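Zullura Bench Practice: Table Layout and Two-Arm Work
Photo gallery

Revision of 2 October 2021

This page goes with the Zullura bench practice, the in-house rules for tabletop handling with small robot arms. The practice has 19 clauses. The gallery covers the ones that operators most often look up while standing at the bench: table layout, basket contents and work by two grippers at one object. The clause text takes precedence over anything on this page. Where a site has its own risk assessment, the stricter figure applies.

The kitchen set is the standard training load. It consists of toy produce, a basket, cups, small plates and a few pieces of toy cookware. Sites may substitute items of similar size, provided the item sheet is changed at the same time.

Table layout

Objects are set out on a plain dark surface with clear space around the pieces to be picked. Overlap between two objects is allowed where the task sheet asks for it and is otherwise treated as a layout fault. Tall objects go behind the low ones, so that an arm coming in over the front edge does not have to pass over them.

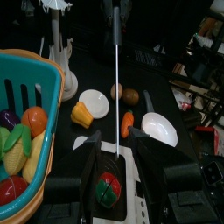 Loose pieces near a travel path are the usual source of a failed run. If a piece is knocked during the approach, the operator stops the run, logs it as a disturbance and restores the layout from the sheet. Moving a piece back by hand while the arm is enabled is not permitted under any clause, including during slow-speed setup.

Travel speed over a set table is limited to 200 mm per second. The limit applies at the fingertips. Earlier revisions stated it at the wrist flange, and sites still working from a printed copy of the March revision should replace it.

Shelving and stored items behind the table may remain in place if they are outside the reach of both arms with the grippers fitted. Reach is measured with the longest fingers held at the site.

Basket contents

The basket is filled before the arms are enabled. The working limit for the standard basket is seven items. Above that number, pieces begin to bear on one another and the grip force recorded for one piece can no longer be separated from the load of its neighbours.

Items are to sit below the rim or rest against the wall. Long pieces go along the wall. Pieces with a cut seam are placed in any orientation, but the orientation is recorded, as a finger closing across the seam gives a different result from one closing along it.

Slots in the basket wall are a snag point for narrow fingertips. Paths that enter the basket are planned from above, and the fingers are opened only as far as the piece requires.

Seven pieces of toy produce in the teal basket, with the purple eggplant and the orange towards the back and the corn in its husk leaves further forward. The carrot and the small white plate are out on the black tabletop.
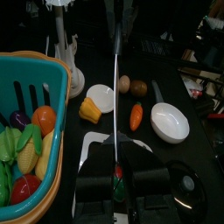

Cables and hanging parts

Any cable that crosses the working space is listed on the layout sheet with its fixing points. A cable may hang slack only as far as it can do so without touching the fingers through the full range of wrist rotation. The operator checks this by jogging each wrist to both limits with the table clear.

Camera leads are held by two fixings at a minimum, one at the wrist and one at the next joint. Tape is accepted for a single session and has to be removed at the end of it. The Baluyot site uses hook-and-loop straps, which are accepted without a time limit.

A finger pad that has lifted at a corner, split or picked up grit is replaced before the next run. Pads are replaced in pairs. Trimming a pad in place with a blade is not permitted.

Two grippers at one object

Only one gripper may be in contact with an object unless the task sheet names a handover. The second gripper waits outside the hold distance entered in the cell controller. At the Codier bench this distance is set separately for each object, with a larger value for anything that has a handle.

Cups and other open vessels are entered from above, with the fingers close to parallel. The fingertips stop short of the base. For a grip on the wall, one finger goes inside and one outside; for a spread grip, both fingers go inside the rim. The task sheet states which of the two is in use. A change from one to the other counts as a new task and needs its own slow-speed trial.

Neighbouring objects are checked for handle clearance in the opening direction of the fingers. A kettle beside a cup is acceptable if the handle stays clear of the gripper housing at full descent.

Grey gripper with both fingertips just inside the rim of the cup. The white kettle is to the left and the knife block to the right, a short distance back.

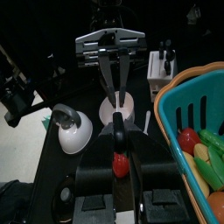
Records

The following are kept for each session:

Layout sheet, with any change initialled by the operator.

Item sheet, including substitutions and the condition of the pads.

Disturbance log. A session with no disturbances is recorded as nil; a blank log is treated as missing.

Speed setting as read from the controller at the start and at the end of the session.

Hold distance for the second gripper, by object.

Records are filed under the bench name and the session number. Cirkent holds the archive copies for all sites and returns a sheet if the bench name is left off.

Changes in this revision

Speed limit moved from the wrist flange to the fingertips.

Basket limit added. It was previously left to the operator.

Wording on handovers shortened. The requirement itself is the same.

Entry for knife blocks moved from the cookware list to the tall objects list. Toy handles are treated in the same way as real ones for clearance, and a block is placed so that the handles do not point across a travel path.

Corrections to the layout sheets go to the Zullura practice desk, quoting the clause number and the bench.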